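Reference > Robotics > End effectors > Test methods

Index Topics Recent changes Print

Coiled bowl grasp test

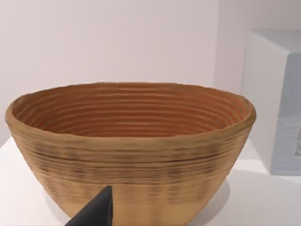 Simulated view of a coiled bowl, with a dark grey gripper finger close to the lower wall.

The coiled bowl grasp test is a procedure for comparing robot grippers on a large, ridged, open container. It was developed at the Trondville automation laboratory and is run mostly in simulation, with a shorter version carried out on real hardware. The test is used to compare finger shapes, but it has also been applied to wrist cameras and to gripper controllers.

The name comes from the test object, a wide bowl modeled on a coiled proofing basket. Its wall is made of stacked ridges and tapers inward toward the base.

Background

Early gripper comparisons at Trondville used blocks, cans and smooth cups. These objects gave similar scores for most parallel grippers, and the laboratory looked for an object that would separate them more clearly. A coiled bowl was chosen for three features: the opening is too wide for many grippers to span, the wall slopes, and the ridges leave a fingertip with an uneven surface to press against.

The first version of the test allowed a grasp at any point on the bowl. Most controllers chose the rim, and the lower wall was hardly tried. The current version scores the two areas separately.

Procedure

The bowl is placed upright on a flat table within reach of the arm. In the simulated test its position and rotation are changed before each attempt. Other objects may be set nearby to limit the approach, and a box is the usual choice.

A full run has 12 attempts at the rim and 12 at the lower wall. In a rim attempt, one finger goes inside the bowl and the other stays outside, and the gripper closes on the wall between them. In a lower wall attempt, both fingers stay outside. The gripper may push, tilt or cradle the bowl, but it may not touch the rim. Grippers that cannot open wide enough to hold the lower wall from both sides are scored on tilting only.

An attempt counts as a success if the bowl is lifted or tilted to the required height, held still, and put back upright. Sliding the bowl into a neighboring object ends the attempt.

Finger shapes

Three finger shapes are commonly compared.

Flat pads have the largest contact area on smooth objects. On the coiled wall they rest on the highest ridges only, and the load is carried by a small part of the pad.

Pointed fingers have a narrow tip with angled faces. The tip can settle into a groove between two coils, which helps when the bowl is tilted from below. The same shape can turn the bowl sideways if the tip meets the wall away from its center line.

Soft fingers bend to follow the curve of the wall. They do well at the rim, where the lip is thick and uneven. They are slower to close, and in simulation their results depend heavily on how the soft material is modeled.

In the Trondville comparison, the Dronard pointed finger succeeded in 11 of 12 rim attempts. The Coketti flat pad had the same rim score but did worse on the lower wall, where it tended to ride up over the ridges. The Szalai soft finger was tested at the rim only.

Camera placement

The test can be run with a fixed camera above the table, a camera on the wrist, or both. A wrist camera gives a close view of the fingertip and the part of the wall it is about to touch. At short range a bowl of this size can fill much of the view, and the near rim hides the inside wall behind it. The base may drop out of sight altogether, so a controller that relies on the wrist camera has to estimate where the bowl meets the table.

A fixed camera shows the whole bowl but gives less detail in the grooves. Controllers using both views generally plan the approach with the fixed camera and switch to the wrist view for the last part of the motion.

Limitations

Contact with ridged surfaces is difficult to simulate. Many physics programs replace a detailed shape with a simpler one when working out contact, and the ridges may be drawn on screen without being felt by the gripper. Scores from different programs should not be compared unless the contact shape is the same.

The test also uses an empty bowl. It does not measure how a gripper handles a filled container, or one with a soft liner.

See also

Parallel gripper
Wrist camera
Contact modeling
Rim grasp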